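Section 4: Stripping and making up the bed

This section picks up where the frame assembly left off, so I'm assuming you've got your Nuvden bed standing level, the slats in and the mattress on top. If your mattress arrived rolled up, leave it to rise before you put anything on it (see Section 3, and don't be tempted to cheat, I did once and the corners never quite came up properly).

I've written the steps in the order I do them at home. You may well have your own way, and if it works then carry on! The only part I'd ask everyone to read is the bit on straps, as that's where most of the emails come from.

What you'll need

- The Josby mattress protector, the one with the woven straps
- Bottom sheet, top sheet if you use one
- Pillows and pillowcases
- The Quinlan waffle blanket, or whatever blanket you like
- A laundry bag or just a clear patch of floor
- 10 minutes or so the first time, less once you've got the knack

4.1 Taking the old bedding off

1. Move the throw pillows and anything decorative up against the headboard, or put them on a chair.
2. Take the blanket off first and fold it. If you drag the whole lot off in one go the blanket picks up every bit of fluff going, and waffle weave holds on to fluff like you wouldn't believe.
3. Pull the pillowcases off and drop them in the bag.
4. Free the sheet at the foot end, then work up one side and down the other. Leave the head end till last.
5. Check the protector. If it only needs an airing you can leave it on and skip straight to 4.3.

CAUTION: Don't yank a sheet that has caught under the mattress. Lift the corner of the mattress with one hand and slide the cloth out with the other. The wooden edge of the frame is sanded but it can still snag a thin sheet.

4.2 Fitting the protector and its straps

6. Lay the protector flat with the care label at the foot. Smooth it outwards from the middle with the flat of your hand.
7. Find a strap and run it through your fingers from one end to the other before you fit it. You're feeling for twists. The webbing is quite thick and it likes to fold over on itself, and a twisted strap will sit in a lump all night.
8. Lift the mattress corner a few inches, pass the strap under, and let the corner down again.
9. Do the opposite corner next, then the remaining two. I go diagonally so that it doesn't creep off to one side.
10. Give each strap a gentle tug and stop when it lies flat. It wants to be snug, and that's all.
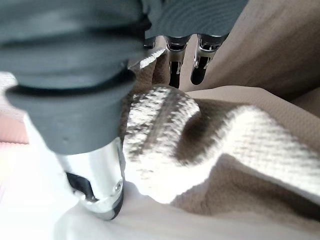 Hạnh Đỗ wrote in to say that she does the straps with the mattress pushed a hand's width over the side of the frame, one side and then the other, and never has to lift anything at all. She also reckons the straps should be left slack for the first night and tightened in the morning, once somebody has slept on it.

I've tried both since. The pushing-over trick is brilliant if you have a bad back (mine isn't great), though on carpet you'll want to be sure the bed itself isn't shifting along with the mattress. The slack-first-night idea I'm less sold on, but it does no harm, so take your pick.

NOTE: If you have the older protector with elastic loops in place of the woven straps, ignore steps 7 to 10 and just hook a loop over each corner. The loops do go baggy in time. Skolura sells a pack of 4 replacements and they sew on easily enough with ordinary thread.

4.3 The blanket

I'm putting the blanket before the sheets, which I know looks daft, but you'll want it checked and folded and within reach before you start on the big cloths. Otherwise you end up with a beautifully made bed and a crumpled blanket on the landing.

11. Shake the blanket out, well away from any lamps.
12. Find the hem. On a waffle blanket both faces look much the same, so the hem is the best way of telling which way round you've got it. The turned side of the stitching goes underneath.
13. Pinch the hem between finger and thumb and work along it, letting the bulk of the blanket hang or bunch up beside you. Look for pulled stitches.
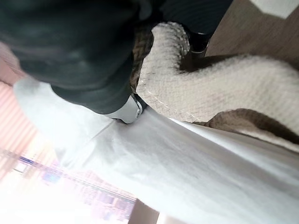 14. If you do come across a pulled loop, don't cut it. Ease it through to the back with a blunt needle or a crochet hook and stretch the cloth lightly both ways until it settles.
15. Fold in half lengthways, then in thirds, and put it to one side.

The knit will have tightened up if it's been through a hot wash. Mine came out looking like a bath mat last July and I was properly cross, but it eased back after I'd pulled it to shape and dried it flat. I wouldn't tumble it. A bit of stretch is normal for the first 7 washes, then it calms down.

CAUTION: Rings, watch straps and rough fingernails are the enemy of anything with a raised weave. Take off what you can.

4.4 Pillows

16. Turn the pillowcase inside out and put both hands inside, right into the far corners.
17. Grab the pillow corners through the cloth and flip the case back over them. Shake it down.
18. Put the pillow down on the bed, on the slant if that's easier, and press the filling into each corner in turn. The corners are where it always goes thin.
19. Tuck the spare flap inside the open end so it doesn't droop.

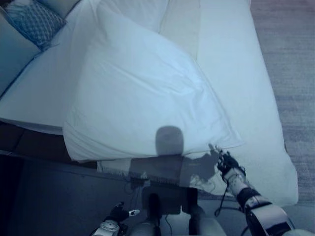 Pillow laid on the slant across the bed, with the loose flap at the corner still to be tucked in (step 19).

If the case seems too big, it may be a king size that has wandered into the wrong set. The size is printed on the little tag inside the seam. If it seems too small then please don't force it, the side seam goes before the zip does.

NOTE: When they're done, stand the pillows upright at the headboard while you do the sheet, or move them off the bed altogether. I like the throw pillow to go on right at the end.

4.5 The sheet

20. Stand at one side and take hold of a corner of the sheet. Gather a good handful, as a pinch tends to slip out just when you need it.
21. Raise that corner up and away from you so air gets underneath, with your other hand low down under the hanging edge to steer it.
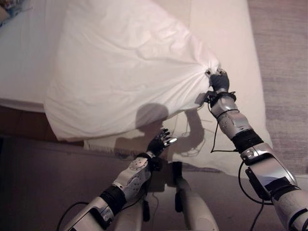

22. Let it come down in its own time. A bit of crookedness is fine at this stage, you can slide the sheet across the mattress far more easily than you can re-throw it.
23. Walk round and even up the sides.
24. Tuck the foot end first, then do your corners. For hospital corners, lift the side about a forearm's length from the foot, lay it on top of the mattress in a triangle, tuck what hangs down, then drop the triangle and tuck that as well.
25. Leave the sides untucked till you've checked the head end is long enough to fold over.

CAUTION: Mind your knuckles between the mattress and the frame. It's a tight fit on purpose — the mattress slides about if there's a gap — and I've skinned mine more than once.

4.6 If it isn't going right

The sheet rides up in the night: a strap underneath has probably come loose. Go back to step 10.

There's a ridge down the middle: twisted strap, nine times out of ten. Step 7.

The blanket hangs longer on one side: turn it a quarter and try again, as it isn't quite square.

The whole business takes forever: it will at first! I was at it for more than 10 minutes every time in the beginning, and that was with help.

Section 5 covers the under-bed drawers and how to get the runners back on when they pop out.

Related guides
Section 3: Unrolling and resting your mattress
Section 5: Under-bed drawers and runners
Washing and drying the Quinlan blanket
Replacing Josby straps and loops
Getting marks out of an upholstered headboard

Sign up to the Nuvden newsletter for care tips and new guides. You can unsubscribe whenever you like.

Guide written by Jitendra Pal. Last updated August 5, 2019 | © Nuvden | Contact us | Back to top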